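Perguntas frequentes: ensinar um robô por demonstração

Página mantida pela oficina de automação da Skorix. Última revisão: 22 de janeiro.

Dá mesmo para ensinar um robô sem programar?
Depende do que se chama programar. Ninguém escreve as trajetórias à mão, mas alguém define a tarefa, calibra os braços, grava as demonstrações, joga fora as ruins e treina o modelo. Quem vende isso como "basta mostrar uma vez" deveria mostrar também as horas de gravação.

Qual a diferença entre guiar com a mão e teleoperar?
Guiar com a mão é segurar o próprio braço do robô e levá-lo pelo caminho. Teleoperar é mover um comando à distância e deixar o robô copiar. O primeiro método é barato e serve bem para um braço só. Com dois braços fica desconfortável, e o corpo do operador tapa as câmeras. Usamos teleoperação em quase tudo.

Quantas demonstrações são necessárias?
Desconfie de qualquer número redondo. Numa tarefa de separar cabos, feita com o kit Zandusham, gravamos 73 demonstrações e aproveitamos 42. As outras tinham hesitações longas, cabo puxado duas vezes ou operador distraído. Com as 42, o robô repetiu a tarefa quando a bancada estava arrumada de forma parecida. Mudamos a posição da caixa e o resultado piorou bastante.

O operador precisa de treino?
Precisa, e o folheto da Brendwood que circula por aí passa por cima disso. Quem nunca teleoperou leva quase 3 horas até parar de corrigir cada movimento. As demonstrações desse período não costumam servir.

O robô aprende também os erros?
Aprende. Se o operador tem a mania de soltar o objeto alto demais, o robô vai soltar alto demais. Convém combinar antes como a tarefa será feita e manter a regra até o fim da gravação.

Por que insistem em cabos e não em blocos?
Blocos ficam bem em vídeo de feira. Um cabo muda de forma a cada toque, enrosca nos outros e esconde a própria ponta. Se o método só funciona com cubinhos, preferimos saber cedo. 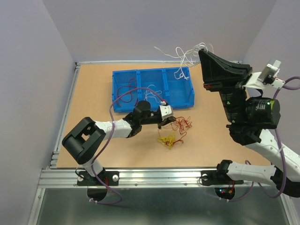 Foto: Skorix / bancada de dois braços

Na separação por cor, cada divisória da caixa azul recebe um tipo de cabo. O branco dá trabalho: sai em novelo, e as voltas ficam penduradas na borda mesmo com a garra bem fechada. O vermelho, mais fino, embola com o amarelo.

A garra sente a força que faz no cabo?
Na nossa montagem, não. O operador se guia só pela imagem, e isso limita o que dá para ensinar. Encaixar conectores, por exemplo, ficou fora do projeto.

Vale a pena para uma empresa pequena?
Se a tarefa é sempre igual, um programa fixo sai mais barato e falha menos. Se varia muito, talvez valha um piloto. A Vahidi promete um pacote pronto para maio; vamos testar antes de recomendar.

Posso levar minhas próprias peças para um teste?
Pode. Traga pelo menos 3 exemplares de cada peça, incluindo uma gasta ou torta. Peça nova de catálogo engana todo mundo.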